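Before your first shift on the sorting bench at Flirthorpe, read this. It takes less time than the training video, which Shobha Kurup made and still defends.

1. Clear the table of your own tea.
2. Put the cups at the back, mouths up.
3. Stand one bottle between the fingers and step away.
4. Press start. Keep your hands in your pockets if they wander.
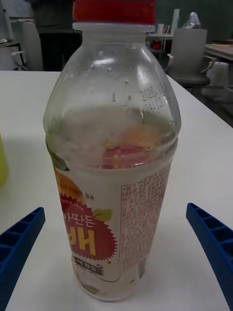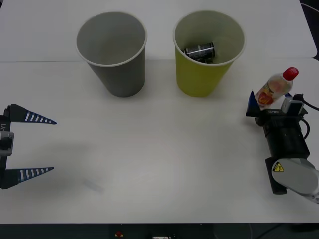
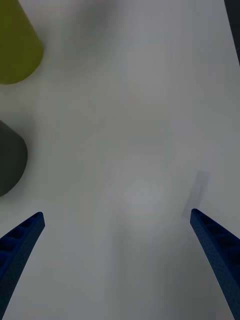

*Bench at Flirthorpe: bottle between the fingers, both arms from the side, fingers open over bare table.*

5. Log every miss, even the dull ones.

We used to sort over 600 items a shift by hand. Now you watch, log and fetch, and your wrists will thank you while your feet complain. Breaks are still 25 minutes. Balakrishnan Namboodiri has the rota, and swaps go to him before 8 in the morning.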